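Chapter 4
Working with Artificial Stems

In this chapter you will learn
- how to sort stems before you begin
- how to choose a vessel for a small arrangement
- how to mix line flowers, face flowers and filler
- how to correct a bouquet that leans or looks empty

Words to know: stem, spray, filler, focal flower, collar, turning point

4.1 Before the first stem

In Chapter 3 we worked with fresh flowers, and the time was always against us. A fresh tulip continues to grow in the vase, and a fresh rose opens when it wants. Artificial stems are more patient. You can put a stem in, take it out and put it in again, and the flower will be the same at the end of the lesson as it was at the beginning. For this reason many schools, also the evening school in Ustier where I have taught for 14 years, give them to students in the first month.

However, patience has a price. A fresh flower has its own small movement, and it forgives a hand that is not yet sure. An artificial flower stays exactly how you leave it. If all the heads look to the front, they will look to the front until somebody changes them. So the work must be slower at the start, and it begins with the table.

Lay the stems flat, with space between them, and do not start to build until each stem can be seen from head to foot. My teacher, Noemi Marras, did not allow us to touch the vase during this part of the lesson. We had to look at the stems and say aloud which one was the strongest in color, which one was the longest, and which one would be hidden in the end. I found this strange when I was a student. Now I ask the same of my own classes.
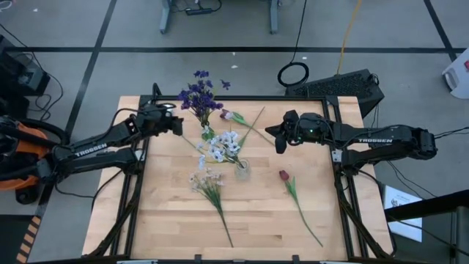
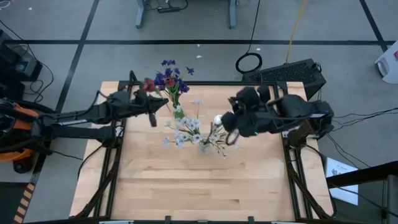
Color is the first decision in a small arrangement, and it should be made before height. Choose one color that will carry the bouquet and let the others answer it. Deep purple is a good carrier, because it holds its place against white and does not disappear next to red. Look at the second picture, where the purple flowers make the cluster at the top and the two red ones are mixed into it at different heights, one at the left side and one a little lower to the right. If the two reds were side by side, the eye would go there and stay. When they are separated, the eye travels from one to the other and passes over the purple on its way. This passing is what we call the turning point of the bouquet, and you will meet the term again in Chapter 6.

4.2 The vessel

For a small number of stems, take a small vessel. Beginners often choose a vase that is too wide, and then the stems fall to the sides like people who do not want to talk to each other. A narrow neck holds the stems together and gives them one common direction.

Clear glass is beautiful, but it shows everything. With artificial stems this means that the cut ends are visible, and also the wire, if you cut badly. Cross the stems at one point inside the glass, a little above the bottom, and turn the cut ends away from the side where the guest will sit. If this does not please you, use a collar of leaves at the neck.

4.3 Filler

Sprays of very small flowers are called filler. The name is not fair to them. A good spray joins two strong flowers which have nothing in common, and it makes the outer line of the bouquet softer. Put it in after the focal flowers, never before, and stop earlier than you think.

Balakrishnan Suvarna, who prepared the workshop sheets for this book, has a simple test. Step back, close one eye and look for holes. A hole near the center needs a flower. A hole near the outer line usually needs nothing.

Practice 4A

Take one focal color, one second color and one spray. Lay them on the table and write down the order in which you will use them. Build the arrangement in this order, and then leave it for 32 minutes. When you return, change one stem only. Write in your notebook which stem you changed and what was wrong with its first place.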